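Who Is the Cardboard For?

I have been told to put something down on the table for most of my life. A mat, a runner, a newspaper, a vinyl cloth with lemons on it. Lately the advice is cardboard. Flatten a box, lay it over the good table, and let the kids build on that. Every parenting newsletter I get has run some version of this, usually with the word "hack" in it, and I have now tried it long enough to have doubts.

The case for cardboard goes like this. Wooden blocks have corners. Tables have finishes. Corners dent finishes, or scratch them, and so you want a layer in between that costs nothing and that you can recycle when it gets gross. It also dulls the noise. I grant the noise. Anyone who has had a tower come down on bare wood at six in the morning will grant the noise.

What I don't grant is the rest, at least until somebody shows me a table that was ruined by blocks. I asked for one. I asked the parents at my daughter's preschool, and then I asked Teresa Witkowska, whose family has run a furniture repair shop under their own name since before I was born. She refinishes tables for a living. She has seen burns, water rings, nail polish remover, a waffle iron, candle wax, and a lot of ballpoint pen pressed hard through a single sheet of homework paper. "Blocks?" she said. "You'd have to throw them." Then she thought about it and said that yes, some people's children do throw them, and a soft pine top will take a dent from a hard maple cube. She could recall two such tables.

Two. I realize that is one shop and one woman's memory. It's still more evidence than the newsletters offered.
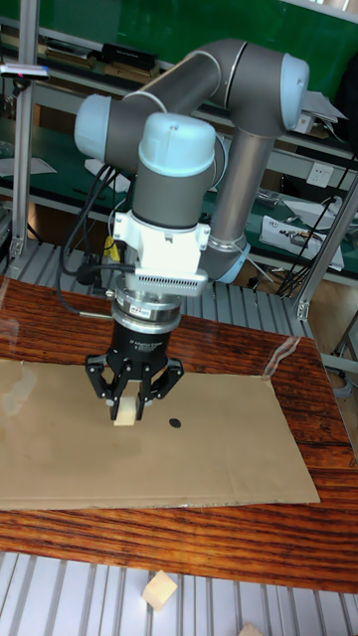
Wooden block, brown cardboard, glossy wood table.

My own suspicion is that the cardboard is there for the adult. It lets us feel we have done something about the table. We paid for it, we remember what we paid (600 dollars in our case, for a Daro with leaves we have never once put in), and we are nervous around it in a way we aren't nervous around the couch, which gets treated much worse. The cardboard goes down and our shoulders go down with it. Fine. People are allowed to do things that calm them. I'd only like us to stop calling it advice for children.

Because for the building itself, cardboard is a mediocre surface. A box that has been folded has a memory of being folded. You can flatten it, you can stack cookbooks on it overnight, and the crease will still be there in the morning, right where somebody wants to put the castle. A block that straddles a crease doesn't sit level. One block, who cares. But stack ten on top of it and the lean adds up, and then you have a four-year-old who thinks she is bad at towers. I watched my daughter move the same column over and over, an inch left, an inch right, and the thing she was fighting was the fold in a shipping box.

The edges curl too. Corrugated board takes up moisture from the air, and by July ours had a lifted corner that caught sleeves. Every few minutes somebody's elbow went under it and the whole town shifted. We taped it down. Then we had tape on the table, and I would ask you to consider what tape does to a finish before you tell me about blocks.

I put this to my neighbor Iida Kiiskinen, who is a cardboard person and defends it well. Her view is that I am describing bad cardboard. Use a big single panel, she says, appliance-box big, with at most one crease, and lay it so the crease is away from where they build. And draw on it. A dot, a cross, a circle to aim for, so that a small child has a place to put the first block and isn't defeated by all that blank tan. I thought that was the best argument for cardboard I've heard. You can't draw on a dining table, or you can, and then you're calling Teresa.

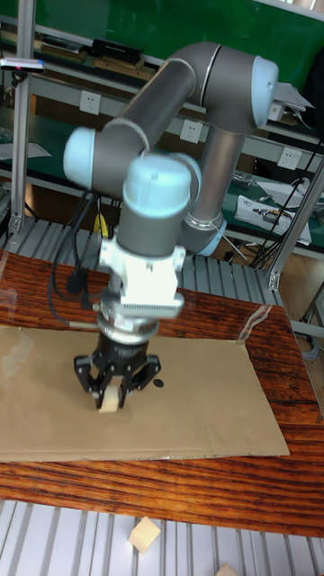
A plain cube of unfinished wood. Corrugated cardboard covers much of the tabletop.

So I'll give her the marks. A surface you're allowed to draw on is worth something. But notice that this is no longer about protecting the table. It's an argument for a play surface that happens to be free, and if that is what we want we should judge it as one, and ask whether it is flat and big enough and whether it stays put. On those terms I think a scrap of plywood with sanded edges beats it, and so does the floor. I have never understood what people have against the floor. Nothing falls off it.

There is a product for all this, naturally. Fundberg makes a felt-backed "build mat" with a printed grid, and I bought one in a weak moment. It was flat. It stayed put. The grid was treated by my children as law, and for a week every building in our house was a square. I gave it to the preschool, where I gather it is used under the guinea pig.

The other product is clear film. My mother-in-law, Kazimiera Michalski, has had clear film over her dining table for as long as I've known her, and she changes it the way other people change sheets. The idea is that you get to see the wood while it stays safe. I would dispute "see." What you see is the light bouncing off the plastic, the small ripples in it, the crumbs that have found their way under the edge. The wood is down there somewhere, like a fish.
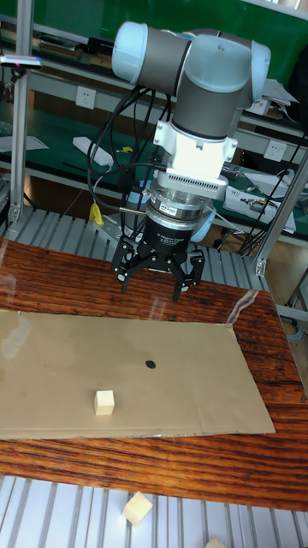
And when film turns out to be slippery, people put cardboard on top of the film. I have seen this in more than one home. At that point there are two layers between the child and a piece of furniture whose entire job is to have things put on it. Kazimiera, to her credit, laughed when I said so, and then told me the table underneath is perfect. I'm sure it is. I have eaten there for years and couldn't tell you the color of it with any confidence.

I should say what I think about the blocks, since they get dragged into this as the villains. They are plain, pale, small, and unpainted, and they are the one toy in our house I have never wanted to throw away. Our set came from a woman named Krystyna Sikora who was clearing out her classroom, 144 pieces in a flour sack, no bag label, no booklet. Compare the boxed set my brother sent, a Vilon with 64 pieces, each face lacquered in one of those muted colors grown-ups like. They're pretty. They also slide off each other, which bare wood is much less inclined to do, and the lacquer chips at the corners, and now I find flecks of sage green in the rug. If you are truly worried about your table, I would look at the lacquer before I looked at the wood.

The bare ones do pick up dirt. They go gray on the faces that get handled. Some parents sand them once a year, which strikes me as a hobby. I wipe ours with a damp cloth when I remember and leave them out on a towel.
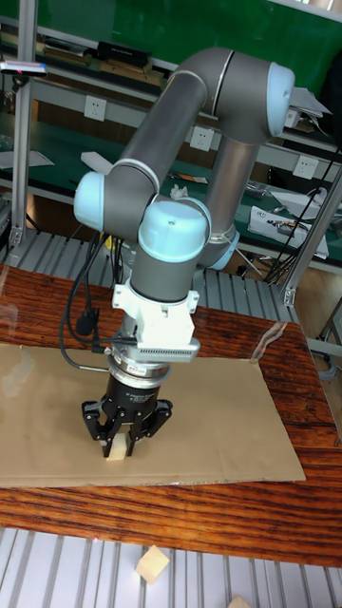 Block upright on the cardboard, which has creases and a lifted corner.

Nele Vandenberghe read a draft of this and said I was being unfair, that I had a sturdy table with a thick finish and was lecturing people whose tables are their grandmother's. She has a point. If you have French polish, or a waxed top, or something soft and old that you would grieve over, cover it. Cover it for dinner as well, though, because a hot plate will do more harm in a minute than cubes will do in a year. And take the cover off sometimes. Teresa told me that half the trouble she sees on covered tables comes from the cover: grit caught underneath and ground in by everything that moves on top, or a strip along one end that has stayed darker or lighter than the rest because the sun only ever got to part of it. I went home and lifted our cardboard after she said that. Sand, a raisin, a paper clip. A faint haze of tiny scratches in the one area that had been protected the longest.

I can't prove the cardboard did it. A stray fork could have. But the exposed end of the table, where we eat and sort mail and where somebody once repaired a bicycle chain, looked better, and I have since met two other parents who checked theirs and found more or less the same thing, plus one who found nothing at all and was annoyed with me for making her look.

My position, for now, is that if you use cardboard you should use it for the drawing and the quiet. Pick a big piece with as few folds as you can find, shake it out, wipe underneath it, and swap it when the corners come up. Don't tape it. Don't put it on top of plastic. If there's no drawing happening and everyone's awake, try a day without it and see what the blocks do to your table. Ours has been bare since the raisin. There is one new mark on it, a shallow crescent near the window end, and I made it myself with a jar lid.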